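The fault was logged as number 650 and assigned to Zwane, who did not want it.

He read the entry twice. The arm at the Braltlow cell had been asked to fetch a tool, had planned a path, had followed the path to within tolerance, and had closed on air. Return code zero. The planner considered the job finished. The entry was signed by Li-hua Chou, who wrote her reports without adjectives, and under "expected behaviour" she had put: grasp.

"It's perception," Zwane said.

"Perception says it's planning," said Thulani Zulu from the next desk. "I asked them this morning."

"Who did you ask?"

"Sombat."

Zwane went to see Sombat Sitthichai, who maintained the detector and kept its release notes in a paper notebook. Sombat turned the notebook round so that Zwane could read it. The last entry was August 19, 2021, and said that the pose output now referred to the optical frame of the wrist camera. Before that it had referred to the flange.

"We told everyone," Sombat said.

"Where?"

Sombat tapped the notebook.

The change was correct. A pose measured by a camera ought to be given in the camera's own frame, with a time stamp, so that whoever needed it elsewhere could do the conversion. The planner, however, was called Grosard and was older than anyone's employment at Vilness. It accepted a pose as six numbers and a name. It did not ask what the numbers were measured from. For years they had been measured from the flange, and Grosard had been right by habit.

Zwane worked out the difference on the back of a delivery note. The camera sat a little forward of the flange and was tilted. At short range the error might pass for a poor calibration. At the distance of the board it was enough to miss a handle.

He wrote the conversion that afternoon. It was eleven lines, of which four were checks. It looked up the transform from camera to base at the time of the image, refused anything stale, and handed Grosard a pose in the frame Grosard believed in. He ran it against 2,000 recorded detections overnight and in the morning the residuals had fallen into a narrow heap with a long, thin tail.

He disliked the tail. He opened it.

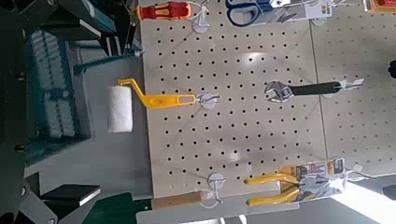 The pliers were the tail. Nearly all of it. The detector had drawn its box round the handles and the printed card together and had taken the centre of the whole as the grasp point, and the centre moved whenever the box did. The wrench gave no trouble. Its long axis came out the same on every pass, and the grasp point slid by less than the width of a fingertip.

"The card is part of the object," said Sombat, when he was fetched. "It hangs with it."

"It isn't part of what I want to hold."

"Then you want a different object."

Zwane thought about this. He asked whether the detector could return a mask instead of a box. Sombat said it already did, in a field that Grosard discarded.

"Since when?"

Sombat began to turn back the pages of the notebook. After a while Zwane told him it did not matter.

The adapter grew to forty lines. It read the mask, fitted an axis to the part that was long and narrow, and gave a confidence that meant something. Where the mask did not resolve into a single axis it returned no pose at all, and an error saying so. He tested this last case more than the others. In his experience people were careful with the answers a program gave and careless with its silences.

Sipho Magagula, who approved releases, read the change on his feet.

"You've made it fail more often," he said.

"I've made it say so more often."

"The Shabalala people count failures. It's in the contract. They don't count successes that close on air."

"Li-hua does."

Magagula considered this for longer than Zwane expected. He asked how many requests in the recorded set would now be refused. Zwane told him: roughly three in a hundred. He asked how many of those had been good grasps before. Zwane said that he could not know, as the gripper width had not been recorded, and that he had added it to the log in the same change.

"So that's a second change."

"It's one line."

"Split it," said Magagula, and sat down.

Zwane split it. The log line went in first, on its own, and ran for 2 days at Braltlow with the old behaviour underneath. Chou sent him the file without a message. He plotted commanded width against measured width for every grasp that had returned zero. There should have been a band of points for each tool and nothing below. There was a band for each tool, and along the bottom of the chart, quite straight, a row of points where the fingers had met.

He sent the plot to Magagula. The adapter was approved before lunch.

In November he was asked to present the work to the new starters. He prepared three slides. The first was a diagram of the frames, with arrows. The second was the plot. On the third he had meant to put a conclusion, but he could not settle on one, and in the end he used it for the message definition as it now stood, with the frame name marked as required.

A young man at the back asked why it had not been required before.

"It was optional," Zwane said.

The young man wrote this down. Zulu, who had come in for the biscuits, asked whether fault 650 had ever been closed, and Zwane opened the tracker on the big screen to show him. It had not. The status was "awaiting perception". He changed it, and the tracker asked him for a reason, and he typed: grasp.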